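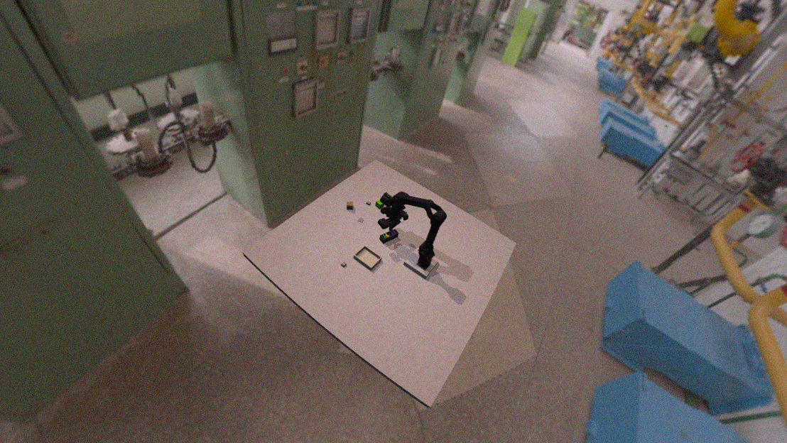 Reading time: 3 minutes

Print | E-mail

Chapter 3
What the simulator leaves out

Csaba Magyar kept a tally in February. His planner, written for the Pintér cell, had cleared 1000 simulated picks without a fault, and the slide that went to management said so in large type. On the real bench the same code managed 58 before it stopped with the gripper closed on air.

The software was blamed first, then the gripper. Both were innocent, or mostly. The simulator had been handing the planner the exact pose of every cube and tray, straight from its own tables. No camera had to find anything. A small dark cube under a black gripper is an easy target when its position arrives as a number, and a much harder one when it has to be picked out of shadow.

Be wary, then, of scenery. Switchgear cabinets, pipes and a worn concrete floor make a rendered hall look convincing, and they tell you very little about friction, delay or a badly calibrated joint. A plain grey room with honest sensor noise would be a better test – and a duller slide.

Vendors will disagree. Skilta and Grilent both sell scene packs, and the Hitolgate toolkit used in our exercises loads either one. Use them if you like. Before you believe a success rate, though, ask what the planner was told and what it had to work out.

Section 3.1 starts with the pose feed. We shall switch it off and run the same 4000 trials again.

Print | E-mail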